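4. What we bought, and what we should have bought
By Teodoro Abella and Ramil Buenaventura
February
Reading time: 9 min

This is the section people email us about, so I'll go slower than I did in the talk. (I'm Teodoro. Ramil did the spreadsheets and fixed most of my sums, but the "I" in here is me.)

When we first planned the equipment, I wanted an arm in every home. I really did! I had a quote from Rajput on my desk for weeks and kept finding new ways to make the total look smaller. Ramil finally sat me down and asked what the money was supposed to buy. We wanted people putting everyday soft stuff into boxes and taking it out again, in their own rooms, on whatever surface they'd normally use. An arm needs a table, a clear floor and somebody to bolt it down. A hand-held gripper needs a person and a charged battery. So the arm went to the lab, one of it, and the rest of the hardware line went to hand-held units.

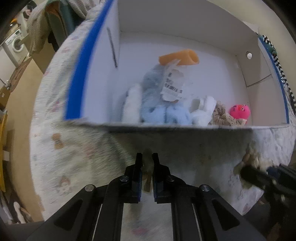
The next question was how many. We worked it out per home, and a home needs two grippers, one for each hand, plus something for when a part wears out. Our first order was for 12 units, and I figured that would cover six homes with no trouble. It covered five, and only on good weeks. Grip pads were the reason. We'd budgeted them like printer paper, a small line at the bottom that you top up when you think of it, and they wore down much faster on fuzzy and knitted things than they had on the hard blocks we tested with. If you're pricing a setup like ours, put the pads on their own line and order them with the grippers. Shipping a bag of pads by itself cost us nearly as much as the pads did, which still annoys me.

We got the grippers from Niltetti and the storage from Wimeo, and I'd do both again, with one change. The storage plan was sold to us by the month and we bought it by the month, thinking we'd stop early. We didn't stop early. By the end we had 1081 recordings we were happy to keep and a pile of others we couldn't bring ourselves to delete, and the monthly rate had eaten what Ramil had set aside for a second visit to each home. A longer plan up front would have been cheaper (he said so at the time, and I'd like that on the record for him).

Then there's the stuff that goes in the box. Please budget for it! Plush toys, lacy bits, crumpled plastic packages: each one costs next to nothing, so they never made it into the first draft of the plan at all. We ended up paying for them out of the travel money. Boxes too. Plain cardboard is fine and we saw no point in anything fancier, but the edges get rough with handling, and I'd now set aside a few spares per home.

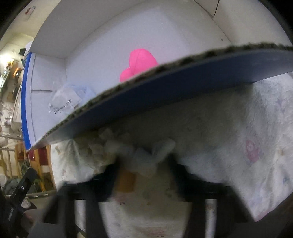

Figure 9. Box task on a printed cloth: open cardboard box holding a pink soft-looking object and a clear plastic package, with the hand-held gripper at the lower center.

People's time was the biggest line by a long way, and the one I'd guessed worst. I had allowed 30 minutes to set up in each home. That's fine if you've been there before. On a first visit you're moving laundry, looking for an outlet, talking to somebody's aunt, and the half hour is gone before a gripper comes out of the bag. We now plan double for first visits and keep the old number for repeats.

Ramil wants me to add that the lab arm sat idle for most of the collection period. It did. We'd still buy it, but we'd buy it later, once there was data to run on it, and spend the early money on pads and hours. The Narasetti group went that way with their second round, and their plan is the one I'd copy if I were starting over.

Related items
Section 3: Choosing homes and rooms
Section 5: Recording and sorting
Parts list and spares sheet
Niltetti gripper setup notes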